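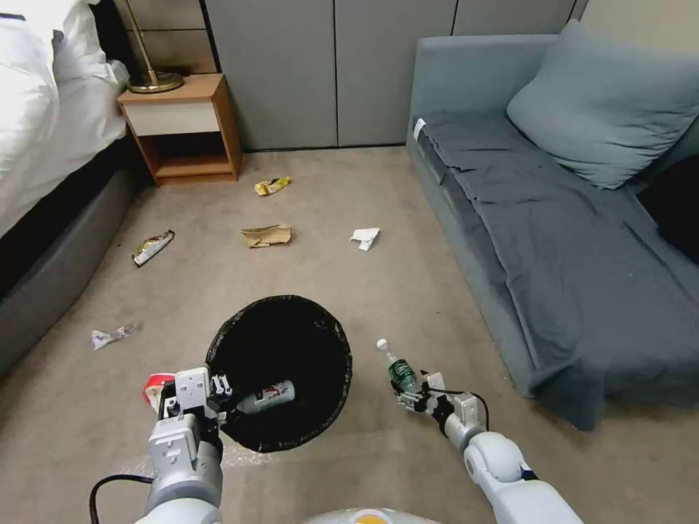 Das kleine Schlafzimmer: Boden, Bett, Nachttisch

Veröffentlicht am 25. Februar 2022 — von der Redaktion Wohnen bei Kolleo
Zuletzt aktualisiert: im April, Maße der Beutel ergänzt

Verpackungen auf dem Teppich, Papier, Flaschen, dazu Kleidung auf dem Bett: In kleinen Schlafzimmern kommt so etwas schnell zusammen, weil der Raum wenig Ablage hat. In dieser Galerie geht es um den Boden und um das Bett. Der Kleiderschrank kommt in einem eigenen Teil dran.

Wir fangen immer mit dem Boden an. Der Eimer wandert mit durchs Zimmer und steht da, wo gerade aufgehoben wird. Das spart Wege und verhindert, dass man mit vollen Händen über den Teppich läuft und unterwegs wieder etwas verliert. Ein runder Eimer ohne Deckel reicht. Der Beutel sollte ein gutes Stück größer sein als der Eimer, damit er sich über den Rand schlagen lässt und nicht hineinrutscht. Bei unserem Modell von Uretti passen Beutel mit 24 Litern gut, kleinere spannen am Rand.

Getränkedosen und Flaschen kommen bei uns zuerst vom Boden. In ihnen steht oft noch ein Rest, und ein Fleck auf hellem Teppich macht mehr Arbeit als das ganze übrige Zimmer. Wer Pfand trennt, stellt eine zweite Tüte daneben oder sortiert am Ende aus. Danach folgen Papier, Taschentücher und die Verpackungen von Süßigkeiten und Chips. 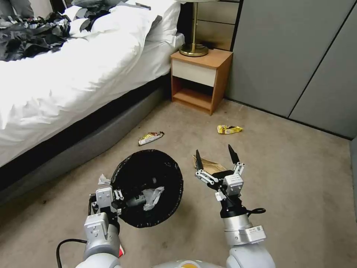
Vor dem Bett und vor dem Nachttisch sammelt sich erfahrungsgemäß am meisten. Beides gehen wir in einer Richtung ab, vom Kopfende zur Tür. Der Bettkasten sollte dabei ruhig einmal mit der Hand abgefahren werden — Folien und kleine Papierstücke schieben sich gern an die Kante zum Teppich. Die Ablage unten im Nachttisch halten wir frei. Was dort liegt, wird selten benutzt und fängt nur Staub. Eine Lampe oben genügt, Ladekabel und Brille passen in die Schublade.

Erst wenn der Boden frei ist, kommt das Bett an die Reihe. Schals, Pullover und Tücher werden auf der Decke ausgebreitet und einzeln durchgesehen. Schals mit Fransen legen wir der Länge nach zusammen und rollen sie dann locker auf, so verknoten die Enden nicht. Für Kleinteile steht eine Schale von Raudsepp bereit, damit nichts zwischen den Stoffen verschwindet. Kleidung, die gewaschen werden muss, geht sofort aus dem Zimmer.

Zum Schluss wird der Beutel zugebunden, die Decke aufgeschüttelt und der Teppich gesaugt. Für fast 100 Prozent der Zimmer dieser Größe reicht ein einziger Beutel. Schachteln und Kartons vorher flach drücken, sonst ist er nach wenigen Stücken voll.
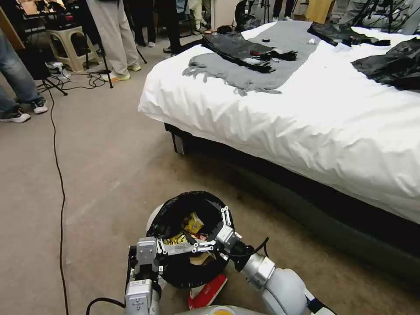

Rernham schrieb dazu, bei ihnen laufe es genau umgekehrt: zuerst das Bett, dann der Boden. Beim Ausschütteln der Decke falle ohnehin alles herunter, und man müsse sich nur einmal bücken. Die Schals lägen dort übrigens in einer flachen Kiste unter dem Bett, gerollt würden sie nicht.

Weitere Galerien

Kleiderschrank mit Schiebetüren: was nach vorn gehört
Nachttische mit einer Schublade
Helle Teppiche pflegen
Bettdecken lüften im Winter
Mülleimer für kleine Räume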